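I went along to the rent meeting on Thursday expecting 80 people, and the hall was full to the doors! Leonilde Amaral spoke first (no notes, as usual) and had everyone on their feet over the Durnska Street evictions before I'd even found a spot to stand.

The petition has passed 2000 signatures, and the next step is walking it over to council together. If you've never marched before, please come. Bring your kids, bring your neighbour, bring a drum if you own one.
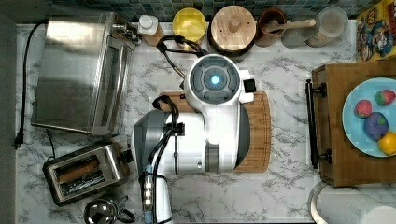
*Blue-green tiles and marble. I could look at that colour all day.*

We're painting banners from 60 old bedsheets this weekend, and I've already claimed the big one for the front. Red lettering, I think, or maybe purple. We still need brushes and someone with a ute on the day, so leave a comment if you can help!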